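Notebook, August
Packing bench, moisture trial, second round

09:10
Started with the desiccant weights. All the sachets came out of the same sealed tin and were weighed straight away on the small balance. Lid back on between each one this time. In the first round I left it off and the last few were already heavier than the first few before the trial had begun.

Samples are the unglazed test tiles from the Wernau batch, 433 in the crate when Odette Hoarau signed for it. We only need a small part of that. I took from the middle layers and left the top one alone as it had been sitting under a split in the liner.

The question is still the one from Pedidgate: how much water does a tile take up between leaving the drying oven and being opened at the other end, and does the inner wrap make any difference to it. They get salt bloom on a proportion of the tiles and think it comes from transit. I am not convinced. It could just as well be the store they keep them in afterwards.

09:45
Oven down to temperature. Tiles in overnight, so dry weight should be good. Took three out and reweighed after an hour to check they had stopped losing. Two had, one had not, so all back in until eleven.

Reference tile, mean of repeat weighings: 389 g. Same tile last month gave the same figure, so the balance has not drifted.

11:20
Out of the oven and into the cooling cabinet. Theano Stefanou asked whether we should be wrapping them warm, as Pedidgate do. Fair point. A warm tile in a closed wrap will draw the damp out of whatever is around it as it cools, and that includes the paper. Split the batch into two: half wrapped at room temperature, half straight from the oven with gloves. Marked W and C in pencil on the back edge. Not ink - the ink weighed enough to show up in round one.

Wraps used:
Plain paper, two turns
Waxed paper, one turn, folded ends
Thin film, taped
Film with a sachet inside

The tape is the Lanz roll, narrow. Cut to the same length every time against the mark on the bench edge and weighed as a lot so it can be taken off the total.

12:30
Humidity cabinet running high. The set point was reached but it overshot and sat there for a good quarter of an hour. Turned the fan down a notch and it settled. Odette thinks the tray of salt solution is too full and the surface is too close to the fan. Will try it lower tomorrow. For now I have noted the overshoot against today's run and left the readings in.

14:00
First weights out of the cabinet. Plain paper is the worst, as expected, and warm plain paper is worse than cool. Waxed paper is better than I thought it would be. Film with no sachet is close to film with one, so either the sachets are spent or there is not enough air in there for them to do anything. Opened one sachet and the beads were still the dry colour. So probably the second.

One film wrap had a pinhole at the corner and the tile had gained nearly as much as a bare one. Struck it out and put a note by the number.

15:15
Phoned Pedidgate about their store. They keep it shut in summer and open the end doors when it gets stuffy. No logger in there. Asked them to put one in, on a shelf and not on the floor, and to let it run for 600 hours before anyone looks at it. They will borrow one from the Illey site.

15:50
Outer packing. Same carton for all the test sets, flaps left untaped until every tile set is weighed.
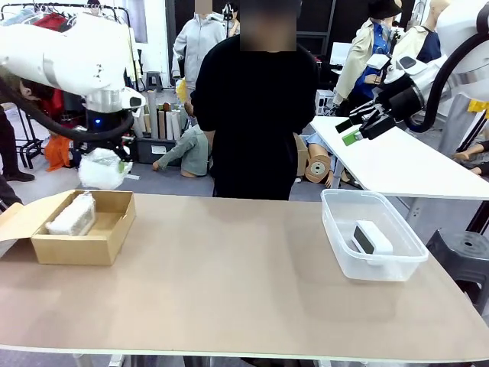 To do before the next run
Lower the salt tray and repeat the empty cabinet check.
New blade for the film cutter, the old one is dragging and I suspect it made the pinhole.
Ask Theano for the round one sheet with the warm tiles on it. Row 1,719 in the shared log has a weight with no tile number.
Try waxed paper with film over it. Costs more, but if it holds for the whole run Pedidgate may want it for the larger sizes.
Weigh the cartons before and after as well. Card takes up a fair amount by itself and we have been ignoring it.

16:40
Cabinet left on. Readings due at eight, Odette is in first and will take them.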